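Idstead Allotment Association: minutes of the November meeting

Start 7.30 pm, in the back room. Present: 14 members, one asleep by item three. Notburga Moser in the chair.

1. Last minutes. Agreed, after "heated exchange" was changed to "discussion" at the request of both people who had been shouting.

2. Water. The bill came to £403. Mr Vasić wished to know who had been watering in the rain. No reply was minuted because none was given.

3. Money. The account stands at £1,603. Three members proposed spending it on a new gate. The old gate then had its defenders, chiefly those who have learned to lift it.

4. Tables. It was agreed to keep the light wood-grain tops for the seed swap and to stop standing flowerpots on them. Varnishing was put off until spring, as it was last year.

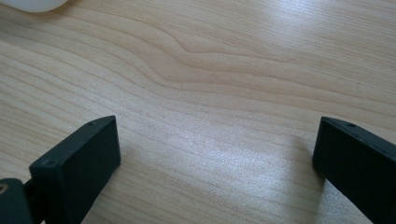
Light wood-grain tabletop (item 4).

5. Bonfires. Permitted after dusk. A definition of dusk was attempted and took up most of the evening.

6. Any other business. The Varkness Lane plots have again won the marrow cup. The meeting congratulated them in the usual manner, briefly.

Closed 9.50 pm. Keys to N. Moser.

Recent items
Seed swap: what to bring
Plot rents explained
October minutes

3 comments | 14 shares

Contact the secretary | © Idstead Allotment Association | Back to top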